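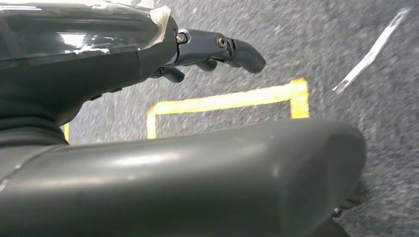 Bramthorpe Robotics Club: the summer gallery

Home | About | Gallery | Join Us | Contact

Posted by Judit Dudás, 29th June

14 comments | 31 shares

Welcome to the annual gallery, in which the club demonstrates to parents, partners and the people who lend us the hall that we do more on club nights than eat biscuits. We also eat biscuits. The subscription does not cover them, and the tin is now 2 pounds lighter than it ought to be, so if you have been meaning to contribute, please regard this as your moment.

For anyone new, we are 22 members, mostly sixth formers with a few adults who ought to know better. Since February the whole lot of us have been working on a single project, the Floor Task, which we are entering in the Premville Open. The rules run to several pages and were plainly written by someone who has been let down by teenagers before. Boiled down, the hand has to go to a marked area on the floor, pick up whatever the judges have left in it, and put it down again in a different marked area without knocking anything over or frightening the audience. You get 400 seconds. In February this sounded generous.

Our entry is called Halim. The name was put to a vote and beat Handrew by a margin I still find uncomfortably small.

On to the picture, which is at the top of the page, and some notes to go with it.

The hand over the floor

Halim's view of its own hand, from the camera at the wrist end. One finger is out and the others we can see are tucked under, in the attitude of an elderly relative pointing out a parking space. The team calls this pose "the accusation". The large grey thing across the bottom is most likely the thumb, and it gets into everything we take from this angle. Gilang has asked whether it could be given its own membership card.

The yellow tape

The yellow outline on the carpet is a target area. Laying these out took up the best part of an evening, most of which was spent arguing about whether a rectangle measured by Gilang and a rectangle measured by me were the same rectangle. They were not. Mine was the one in the rules. The edges are a bit fuzzy where tape meets carpet, and if a judge wants to raise this with us at Premville they are welcome to come and peel the stuff up afterwards, a job which has so far fallen to the under-sixteens.

The white tape

In our layout white means "do not put anything down past here". We chose white after a long discussion about contrast and also after running out of yellow.

The carpet

Dark grey, speckled, and chosen long before our time by someone who never had to find a dropped screw on it. We asked if we could practise on a smooth floor and were told that the Premville hall is carpeted too, so this counts as authentic conditions. Several of the younger members can now find an M3 washer by touch alone, which I have suggested they put on their university applications.

The knuckles

Two round fasteners show on the side of the long finger, one small and silver, the next one out a little bigger and more bronze. I mention them only for the Thursday-night purists who write to us. You know who you are, and no, we are not going to change them to match before the competition.

The shiny bit

There is clear film or tape over the housing, creased and lifting a little at one edge. I am told it catches the light beautifully. I am also told it will be tidied before judging, and I was told that last month as well.

How it is going

Fairly well, thank you. Halim's best complete run came in with 22 seconds to spare. Its worst run is the subject of a short film that the committee has agreed not to show at the open evening. The pick-up is now good, the carrying is acceptable, and the putting down has what Gilang describes as "character". He wrote that part of the code, so he would.

The practice log passed 100 attempts just before the exam break. Reading it back is an education. The early entries are full paragraphs with diagrams. By the middle they are down to a single line each, and there is a stretch towards the end where the only word used is "again". I have asked people to be more forthcoming, and the next entry read "again, sadly".

Thanks are due to Trevari, the hardware shop on the corner, for tape at cost price and for no longer asking what we do with it all. Thanks also to the parents who collect at nine and are then made to wait until twenty past while somebody has just one more go.

If you would like to come along to Premville and cheer, coach places are limited and the coach is not comfortable. Put your name on the sheet by the door, legibly this time. Two of last year's passengers are still down as "Squiggle". New members can start in September, no experience needed, though a tolerance for kneeling on carpet would help.

Get club news by email. Enter your address to subscribe to our newsletter. You can unsubscribe at any time.

Previous gallery | Next gallery | Back to top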